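Altilik publishes working rules for teleoperated arm cells

12/03/2023

Altilik has issued its first set of working rules for tabletop cells in which a person and a robot arm share the same bench. The text applies to 2 arms or fewer per table and takes effect at the firm's Braludine site in September.

Operators must stay at the table edge and keep a hand on the handle while an arm is powered. Speed near a person is capped at 200 millimeters per second. Plastic bowls and similar light items are the only approved practice objects.

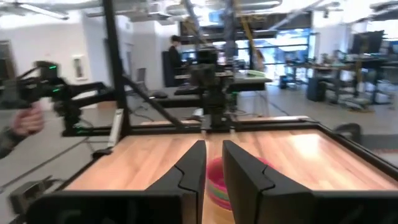 Heather Ormsby said the speed cap was sound but that the rules should also state who may reset an arm after a stop, a point the draft left to each site.

The cap was set after a review of 3,140 logged runs. Placing one part inside another is treated as a separate task, with its own entry in the log. The gripper may go below the rim of a container only under direct control. 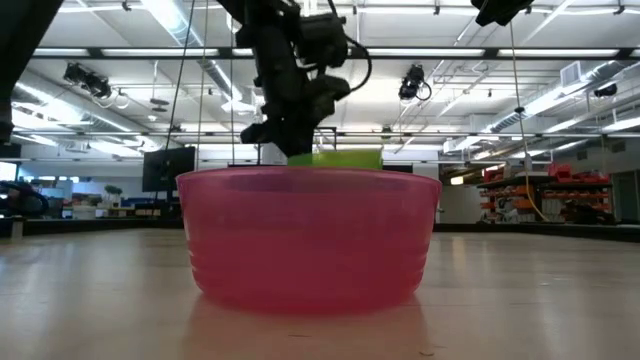 Next steps

Comments on the draft annex, covering cable routing and overhead mounts, go to the Skandale office. The annex will be issued separately.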